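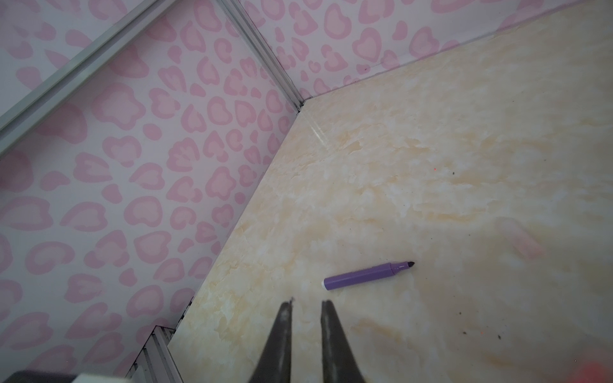 Purple marker, from the wrist cam. Leopard print courtesy of me.

So I've been teleoperating again and I am having the best time! The job this month is markers. Pick one up, put it somewhere sensible, do it again. I started in August with a target of 50 good episodes per colour, and my running total across everything (markers, blocks, the sock thing we won't speak of) is now 646. My thumbs have opinions about that.

Purple is my favourite to grab, mostly for how clearly it shows up on the cream floor through the wrist view. The trick I've settled on is to come in slowly with the fingers open wider than you think you need, line up the gap with the middle of the barrel, then stop. Just stop for a beat. When I rush that bit the marker rolls, I chase it, and the whole episode goes in the bin. Rangi Ruawai, who got me into all this over at the Flellwood makerspace, reckons the pause is wasted data. I reckon Rangi has never had to chase a marker into a corner at ten at night.

I do love the two-arm tasks most, though. There's a moment a few sessions in when you quit thinking "left hand, right hand" and it all goes a bit like playing piano (badly, in my case).

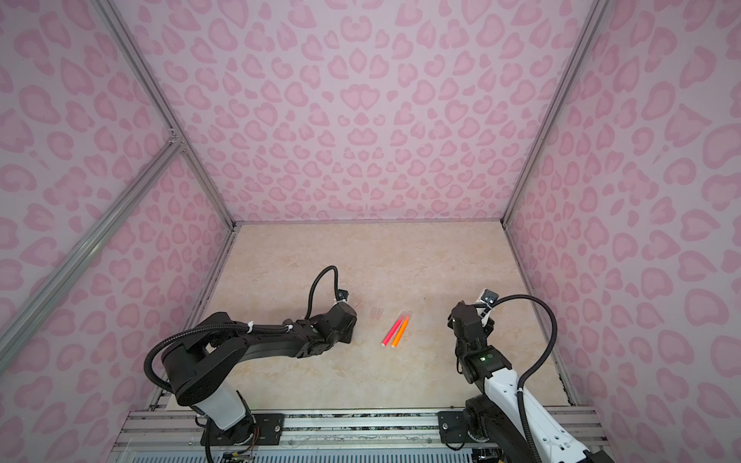

Pairs are a whole other game. With the markers lying nearly parallel and that close together, you have to choose which arm goes first and then stick with it every single time. I swapped halfway through one batch and the policy I trained on it dithered like me at a bakery counter. Left arm first from now on! I also vary the angle between episodes, sometimes only a smidge, and I've been much happier with the results.

Next up I want to try uncapping. One gripper holds the barrel, the other pulls, and I've managed it 3 times by hand control so far, which felt like winning the footy. Kirui in the comments asked if I'd share the episodes once they're cleaned up, and yes, absolutely, as soon as I've trimmed the dead time off the starts. If you've got a favourite way of labelling the dud ones, please tell me, because mine is a folder called "nope".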